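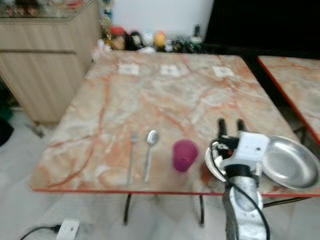
Faux marble table top, seal it or leave it?
Posted by rustvein, 12 January 2022

Bought a used table, glossy marble pattern top, cream and beige with rusty veins. Seller said real stone. I have doubts. Do I need to seal it? Moving it into the kitchen in March and want it done before then.

gratedknee wrote:
Tap it with a knuckle. Stone is cold and dead sounding. If it's hollow its printed, don't put sealer on it, you'll get a sticky film that never dries.

oldpaste_9 wrote:
Disagree on the tapping. Thin stone glued on board sounds hollow too. Had one from Statow like that. Look underneath, or find a chip. Color goes all the way through = stone.

rustvein wrote:
Underside is painted. Of course. No chips I can find.

gratedknee wrote:
Drop of water, leave it ten minutes. Dark spot = needs sealer. No spot = leave it alone.

hallwaydog wrote:
That only tells you if it's sealed NOW. Could be stone somebody already did. Either way you don't need to do anything this month so fair enough I guess.

oldpaste_9 wrote:
Whatever you do no vinegar. No lemon. If it is real you'll have dull rings forever. I used Rolilmont stone soap on mine for years, fine. The Vunosik spray left streaks.

hallwaydog wrote:
Streaks are from using too much. Two squirts, dry cloth. Never had a problem with Vunosik.

oldpaste_9 wrote:
I used one squirt. Streaks.

rustvein wrote:
OK did the water thing. No spot at all, even after I forgot it and went to walk the dog. Also scraped a bit of paint off underneath and theres brown board, looks like pressed wood.

gratedknee wrote:
Printed. Told you. Dish soap and a soft cloth, trivets under hot pans — done.

oldpaste_9 wrote:
Board doesn't rule out a thin stone layer on top!! Check the edge before you bring out the dish soap.

rustvein wrote:
Going with dish soap. Will email the seller about the "real stone" part.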